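Cleaning Sliding Door and Window Tracks the Easy Way

I love this job. I know how that sounds! But there are very few chores where you put in one morning and feel the difference every single time you walk out to the patio. A door that used to need a shoulder will glide along with two fingers, and you'll find yourself opening it for no reason at all.

What you'll need

A vacuum with a crevice tool
An old toothbrush and a stiff paintbrush
A plastic putty knife, or a butter knife wrapped in a rag
Dish soap and white vinegar
700 ml of warm water in a bowl
Plenty of rags (old T-shirts are perfect)
Dry silicone spray

Start dry

Please don't reach for the water first. I did that for years and all I made was mud. Slide the door fully open and run the paintbrush down every groove, pushing the dirt toward the middle where the vacuum can get at it. Go over it twice, then slide the door the other way and do the half it was hiding. Pet hair likes to wrap itself into the corners, so pull that out with tweezers.

Loosen the packed stuff

If there's a hard gray crust at the bottom of the groove, lay a rag soaked in half vinegar, half water along it and go have a coffee. Give it 9 minutes. Vinegar can dull bare aluminum if it sits too long, so set a timer and rinse well afterward. Then push the putty knife along the groove, holding it low and flat. 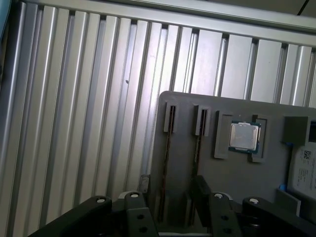 Now mix a squirt of dish soap into your bowl and scrub with the toothbrush in short strokes. Wipe as you go -- dirty water left to dry puts you right back where you started. My neighbor Vibeke folds her rag over the putty knife and runs it down each channel, and it works so much better than poking with a finger that I've never gone back.

Check the weep holes

Most exterior tracks have small drain slots on the outside edge. Pour a little clean water in and watch. If it just sits there, work a pipe cleaner gently through the slot until it runs. I once pulled out a whole plug of maple seeds, and it was the best part of my November!

Look at the rollers

Still sticking? Find the adjusting screws low on the ends of the door (they're often behind little plastic caps) and give each one a quarter turn, then try the door again. Get a second person to take the weight if you need to lift the door out. Those panels can top 50 pounds, and glass ones feel heavier.

Finish up

Dry everything completely, then spray silicone on a rag and wipe it along the part the rollers ride on. Skip cooking oil and thick grease, which grab every crumb that blows in. Run the door back and forth a few times and wipe off whatever squeezes out.

I do ours twice a year, plus a quick vacuum whenever the dog has been digging.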